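Edulora > Around the House > Bedroom > Quieting a Busy Head at Night

Bedroom tips for people whose brain won't switch off

1 Mar 2021

I am one of those people who can be yawning on the couch at nine and wide awake the second my head hits the pillow. Did I lock the side door? Did I ever answer that email from the dentist? What was the name of the dog we had when I was six? I've lived like this for years, and last February I finally got fed up and started changing things around the house. Not all of it helped, and some of it only helps on some nights, but I get asked for my list often enough that I'm putting it all on one page. (I'm no doctor! If you're lying awake every night for weeks, please go and see one.)

Put a notebook in the kitchen, well away from the bed

I used to keep a pad on the nightstand, like all the magazines say. Terrible idea for me. I'd write down one thing, then turn the lamp back on to write down another, and by the third I was sitting up planning a vacation. Now the notebook lives next to the toaster. After I load the dishwasher I stand there and write down everything that's rattling around, whether it's a bill or a worry or a rude thing a cashier said. Then I shut it and put a magnet on top. The magnet does nothing at all, I just like it.

Do the door check out loud

Front door, back door, stove, iron. I say each one while I touch it – yes, I feel silly – and then when my brain asks me at midnight, I can remember hearing my own voice. My mother thinks this is the best tip of the lot and does it now too.

Change the bulbs

We had a ceiling light in the bedroom that would have suited an operating room. I swapped it for a lower, yellower bulb and only use the lamps after supper. If you have a dimmer, lucky you. If you don't, try a lamp on the floor behind a chair, which gives you enough light to fold laundry by and not much more.

Move the clock

I don't mean get rid of it, just turn it so you can't read it lying down. I had a Vamer alarm clock with big blue numbers and I used to do arithmetic with it all night. "If I fall asleep now I'll get five hours." Then four and a half. It's on the dresser facing the wall now, and it wakes me up just as well from there. You also have to get out of bed to shut it up, and that took me a week or two of grumbling.

Count backward, badly

Counting sheep never worked on me because I can count forward while thinking about six other things. What I do is start at 171 and go down by 2. It's boring but it takes just enough attention that the email from the dentist can't get in. If I lose my place I don't start over, I pick any number and carry on. I usually get to around 119. One night I made it all the way to 67 and was quite annoyed about it, but I don't remember 65!

Clear the chair

You know the chair. Ours had jeans, a robe, library books, a bag of returns and a curtain rod on it. Every one of those is a little job looking at you while you try to drift off. I put a lidded basket in the hall and before brushing my teeth everything on the chair goes in there. I deal with the basket on laundry day. Mostly.

Cool the room before you need it cool

I open the window a few inches while I'm washing my face and close it when I get into bed. The sheets feel lovely and I stop flipping the pillow. In summer I run the fan instead and leave it on, because the hum covers up the neighbor's gate.

Give your hands something dull to do

Screens get me going, so for the last bit of the evening I mend, or match socks, or wipe down the spice jars. Knitting is no good for me since I start wanting to finish the row. It has to be something you can drop in the middle without caring.

Things I tried and quit: lavender spray (gave me a headache), a heavy blanket (too hot, though my sister swears by hers), and a recording of rain, which sent me straight to the bathroom.

4 comments

sockdrawer_queen
The chair!!! I laughed and then I went upstairs and cleared mine. Ours had a tent on it.

nightowl in Kyei
I do the door check too, but I take a picture of the stove knobs with my phone. Problem is then I have my phone in my hand and there goes an hour. Going to try saying it out loud.

Reader
Does the counting work if you're good at math? I got to the end and was still awake.

tealeaf
Try going down by sevens. I've never once made it to the bottom. Also, decaf after lunch made more difference for me than all the rest put together.

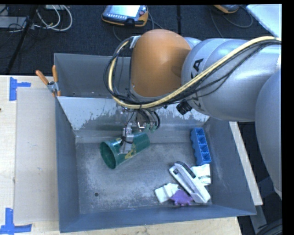 WORKSHOP & GARAGE

Ten minutes at the bench before bed sounds like the wrong advice, but sorting screws is the dullest job I own and I've come to love it. I tip the Skanex tin out on a tray, put the long ones in one jar and the short ones in another, and leave whatever's left for tomorrow. Keep the radio low and stay away from the power tools – once I've plugged something in, I'm up till midnight.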